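The Last Ferry Out of Mellholm

Emiko Mizuno makes a ghost movie with no ghost in it. Mostly.

Ferries are awful places to spend ninety minutes. Bad coffee, wet carpet, a vending machine that eats your dollar. Which is why I'm annoyed that I've now spent three evenings on one, by choice, on my couch, with the lights off.

Luron is Mizuno's second feature and her first in English. It runs 71 minutes. That's it. No padding, no dream sequence, no second ending for the people who didn't like the first. A woman named Dell gets on the night boat out of a harbor town called Stekport. Her brother was supposed to get on with her. He bought a ticket. The ticket was scanned. Dell walks the boat looking for him and the boat is not that big.

There's your plot.

I caught it first in July, at the Mellholm screening, in a community hall with folding chairs and a projector fan louder than half the dialogue. Hot night. Somebody's kid was crying in the back. And still, when Dell opens the door to the car deck for the second time, the room went stiff. I wrote "door!!" in my notebook and nothing else for that whole stretch. Useful. Thanks, me.

Mizuno doesn't talk about her movies much, or not the way publicists want. I got her on the phone for maybe half an hour, she was on a train for most of it and dropped out twice.

"I wanted a place where you can't leave and you also can't complain," she said. "You bought the ticket. You're going where you asked to go. So what is your problem?"

She rode the real boat, the Mellholm one, back and forth for most of a winter before she had a script. Slept on the benches. Wrote down what people said in line. A lot of it is in there, including the long, pointless, very funny argument about whether soup counts as a drink. Two men in matching jackets. They never come back. I kept waiting for them to matter and they don't, they just get off at the end like everyone else.

Like almost everyone else.

The camera belongs to Chunhua Cai, who also shot Mizuno's first, Iwasaki, the one about the piano tuner. If you saw that one you know the trick. Cai puts the camera down and leaves it there. Long past where you'd cut. You start checking the corners. In Iwasaki it was a little showy, I thought, a little film school. Here it works, becuase ferries already look like that. Long rows of seats. Reflections on black windows. A hallway you swear you just came down.

"We had 47 nights and the boat was running for all of them," Cai told me. "Real passengers. You ask them to be quiet and they're quiet for four minutes, then somebody wants chips."

So they shot in four minute pieces. You can sort of feel it. The scenes have this held-breath thing to them, everybody on screen waiting for someone to want chips.

The sound. I have to talk about the sound. There's an engine hum under the whole picture and it drops, just slightly, about a half step, whenever Dell is in a room her brother was in. I didn't notice until the second viewing. Mizuno wouldn't confirm it. "It's an engine," she said. "They change." Fine. But go back to the cafeteria scene with headphones and tell me I'm wrong.

What doesn't work? The phone calls home. Dell's mother is only a voice, and she's written like a voice, all exposition and sighing. We learn about the money, and the fight about the money, and the summer the brother went away. I didn't need it. The movie is scarier when I know less, and every time that phone buzzed I could feel the air going out. Cut two of the three calls. Cut all three! It'd be 60-something minutes and meaner for it.

And the captain is a dud. One scene, one big speech about the sea. Every boat movie has it. This one could have skipped it.

But then the last stretch. I won't spoil it, I'll say it involves a head count, and a crew member doing that head count twice, with a little silver clicker, and her face when she gets to the end the second time. No music. Cai stays on her. The clicker goes in the pocket. She picks up the microphone and makes the usual docking anouncement in the usual voice, please return to your vehicles, and I had to get up and walk around my kitchen.

Audiences are split, I should say. In Mellholm there were around 200 people in that hall and a good chunk of them were regulars on the boat, and what they wanted to discuss afterward was the route. It's wrong, apparently. You can't see the lighthouse from the port side going out. A man stood up to say this. Mizuno, at the front with a mic, nodded for a long time and said he was right and she'd liked the lighthouse. Then a woman asked if the brother was dead and Mizuno said, "What did you see?" Groans. I groaned too.

A lot of horror right now wants to be about something. Grief, debt, your mother. Luron has all three lying around if you want to pick them up, and I guess the phone calls are there for that crowd. What stayed with me is dumber. A scanned ticket. An empty seat with a coat on it, and the coat is gone the next time we pass, and no one on screen looks.

It's the closest I've come in a while to the old late-night cable feeling, when you came in twenty minutes after the start and never found out the title. I saw something like that in 2000 at a cousin's place. Still don't know what it was. There was a staircase.

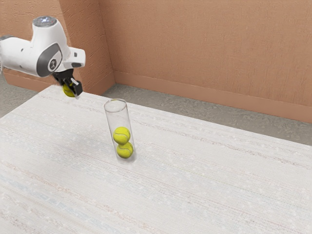
Mizuno says the next one is on land. A motel, maybe, or a school out of season, she hasn't decided, and Cai is pushing for the school on account of the hallways. No script yet. She's still riding the boat some weekends, she told me, out of habit. Then the train went into a tunnel and I lost her for good.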